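Bulk Dry Goods: Storage and Ordering FAQ

What sizes does Oltura stock?
White rice, split peas and rolled oats ship in 3, 16 and 31 lb bags. Split peas are out of stock in the largest size until August.

How should an opened bag be stored?
Transfer the contents to an airtight container and keep it off the floor, away from heat. The Hivik bin holds one 16 lb bag with the lid fully closed.

Can I top up a bin that still has product in it?
Empty it first. Mixed lots make the date code useless.

Where is the date code?
On the bottom seam, after the letter L. It is a packing date – the best-by date is printed on the back panel.

Does the Bravo liner fit older Erkik bins?
Only those with a square base. Round Erkik bins need the smaller liner, sold separately.

What is the minimum for pallet pricing?
100 lb per item. Different bag sizes of the same item may be combined.

Do you accept returns?
Unopened bags only, with the order number. Liners and bins can be returned if the seal strip is intact.

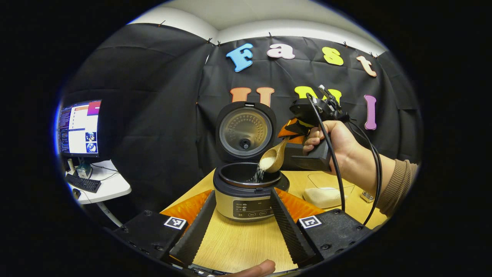 Return shipping is charged at the parcel rate, including on orders that shipped by pallet.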